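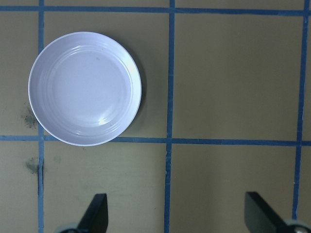
Ilir Nikolaidis reckons I should have marked the table once, in paint, and been done with it. He left a comment to that effect under the last post, and added that any arm which needs its lines redrawn every few weeks has a mounting problem.

He may be right about the mounting. When I took over Widow in April the base plate was held by four bolts and one of them turned by hand. I've since put in longer ones with spring washers, and I check them on the first day of each month, today included.

I'm staying with tape, though. The grid moves whenever the wrist camera comes off, and blue masking tape peels up without taking the surface with it. One strip has already torn near the bottom and wants replacing. The plate is my test piece: I put it over a corner of the grid, send the arm to the same spot and see where the fingers sit either side of the centre line.

The other job this week was the fingers themselves. The left one had play in it – the grub screw had backed out – and the log showed 1442 closes since I last touched it. I took both off, cleaned the joints with a dry brush, put a drop of threadlocker on each screw and left them overnight. Then I ran the homing routine six times. It failed once, on the second go, with the cable pulled tight behind the elbow. I've given the cable more slack and moved the clip down.

Amra Radonjić asked which grease I use on the wrist. None at the moment. The bearings are sealed, and the last owner's grease had only picked up dust.

Next is the elbow cable, which is stiff where it bends. The new one is ordered from Plerkwood.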